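Gethin lease and royalty FAQ

For mineral owners in the Trotcombe and Prindstead units. Updated November. Ask the owner desk if yours isnt here.

Who runs the wells now?
Cillent. Took over as operator from Gethin Oil. Your lease didn't change, only the name on the check.

Do I need to sign a new lease?
No. Old lease carries over, same royalty rate. What we do need is a signed division order. No signature, no check – the money sits in suspense until we get it.
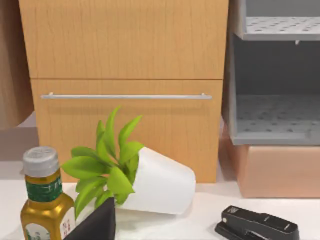 Drawer with bar handle, gray storage rack at right.

How many wells are planned?
12 permitted, six in each unit. Two drilled so far, both Trotcombe. Prindstead waits on the pipeline tie-in.

When do I get paid?
Monthly, last Friday. First check on a new well takes longer, title work has to clear first. Balances under $40 roll over to the next month. You can ask for a yearly payout instead.

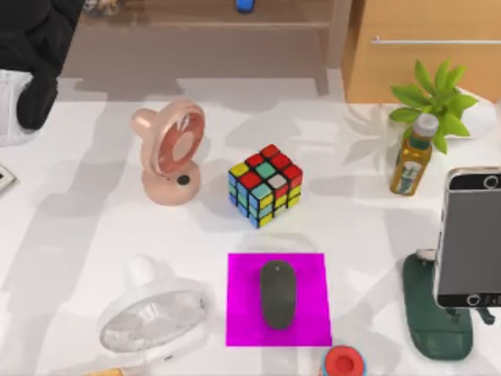
2 min read

Why did my check go down?
Usually one of three. Price fell, volume fell, or a prior month got corrected. Look at the production month on the stub, not the check date. New shale wells drop fast in the first year, thats normal.

What are the deductions?
Gathering, compression, state severance tax. Some leases bar the first two. If yours does and you still see them, send us the page with the clause and we'll fix it back to the first month.

How is my share figured?
Your net acres divided by unit acres, times your royalty rate. Trotcombe unit is 1,498 acres. Prindstead isn't final yet – the number goes on your division order when it is.

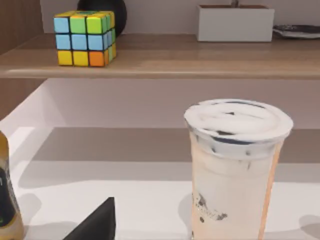
Same math applies if you own in both units, you just get two lines on the stub. One check.

I inherited the minerals. Now what?
Send the death certificate plus probate papers or an affidavit of heirship, recorded in the county. Allow about six weeks. Shanti Dubey handles transfers.

Will there be trucks on my road?
During completion yes, day and night. Complaints and surface damage go to Lesego Pretorius, field office, 7 a.m. to 4 p.m. Leave a mesage after hours, include the gate number.

Tax forms?
1099s mail in January. Moved? Send the new address in writing, signed. We can't take it by phone.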